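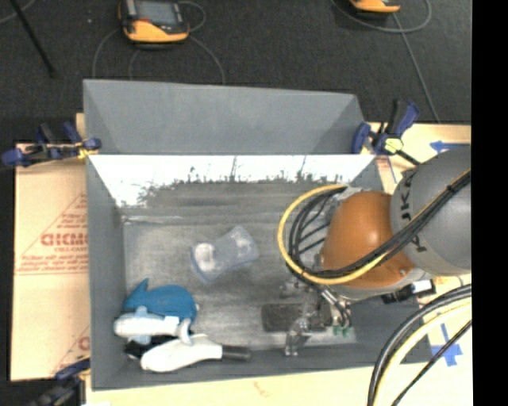
*Last edited in April*

**Does a bin-picking cell need the bin clamped, and what else gets written down?**

Posted by dendel_nights

I've inherited a picking cell and a rule sheet that reads, in full, "be sensible." I'd like to replace it with something a new person could follow. Our bin is clamped to the table and there's blue tape on the surface, including an arrow whose meaning left with whoever stuck it there. The items are a mix, mostly toys and plastic odds and ends. What do other places put on paper? I'm most worried about cables and about where the teach pendant is supposed to live.

---

**toivonen_b**

Clamp it. A bin that creeps 7 mm ruins your pick positions long before anyone notices the bin. Ours at Rillwood says:

- Clamps checked by hand at the start of every shift, with the arm stopped.
- Tape marks go in the log with a meaning. If it isn't in the log, peel it off.
- Cables on the arm get tied so the loop can't catch a bin wall at full reach. Jog slowly to all four corners and watch the loop, not the gripper.
- Pendant stays with the person running the cell. The floor is not a person.
- No hands in the bin unless the arm is stopped. Yes, even for the thing that's right there.

We run at 200 mm/s whenever someone is inside the marked area. Get your own number from your risk assessment, please, and don't copy mine.

---

**somance_fan**

just use a heavier bin

---

**gripper_widow**

The heavier bin was tried here. It moved too, with more authority.

I'd add a rule about the item mix. Clear plastic gets its own line on our sheet, as the camera's opinion of it changes with the lighting. Write down which items are in the set and how they go in (tipped, placed, shaken), or you'll be comparing two runs that have nothing in common. We once had 286 picks logged against the wrong list. Also, put a review date on the sheet. Ours comes up every 14 weeks, and someone always complains, usually me.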